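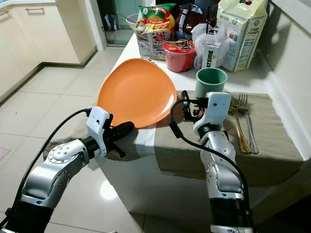 Orange plate, knife and fork on a placemat, with both arms at the counter.

Otow Route Notices

A table of airline schedule changes, collected from the public notices of four carriers: Otow, Nekel, Villanueva and Binetti. Each row is one notice: a suspension, a resumption, a retiming or a change of aircraft.

The current release covers 38 routes and 19 airports. Times are local to the departure airport, in the 24-hour clock. Codeshare flights are listed once, under the operating carrier. 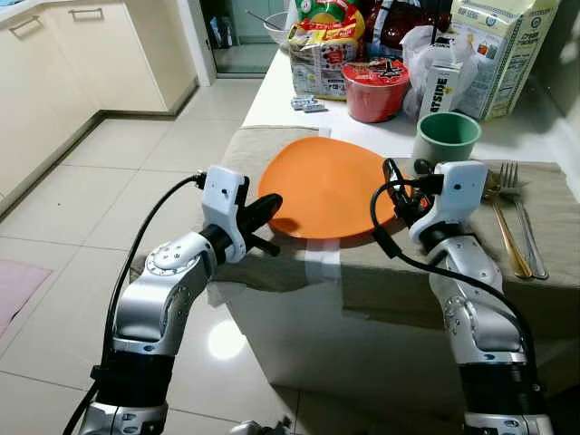 Plate on the tablecloth, groceries on the worktop behind.

Files

notices.csv: one row per notice, 12 columns
airports.csv: codes, names and time zones
changes.txt: what was altered between releases

Known problems

Nekel edits its notices in place, so the earlier wording is lost unless we had already saved it. Binetti gives no end date for most suspensions and the field is left blank.
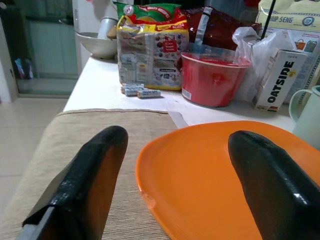
Over 40 rows from November have a retiming but no old departure time. Please don't fill these in from the summer timetable.

Corrections go to Rosimeire Macedo, with a link to the notice.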